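About Wadholm

159 shares | 4 comments

Wadholm builds gripping tools and the software that records how they are used. The company has 25 employees and two product lines: Drato, a two-finger hand-held gripper, and Clirurier, the logging package that runs with it. Catriona Drummond leads engineering.

The company holds an open day each May. Visitors start with a short briefing on finger travel and pad wear, then move to the demonstration area, where staff run pick-and-place tasks on ordinary household goods. Packaged snacks are used often. Film bags deform under load and shift their contents, so grip force has to be set lower than for a rigid box.

Each visitor may try the tool for one session. Staff set the starting position, and the visitor closes the fingers, lifts the item and sets it down again - no training is required.

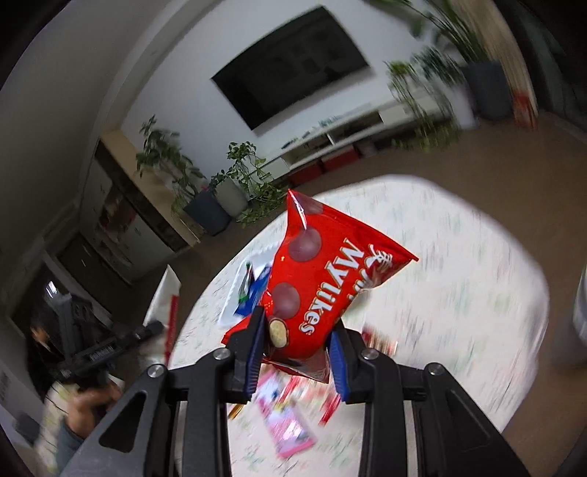 Sessions start at 2 p.m. and groups are limited to four people. School groups should book through the Major building front desk. Recorded runs are reviewed by the engineering team before the next pad revision.

2 comments hidden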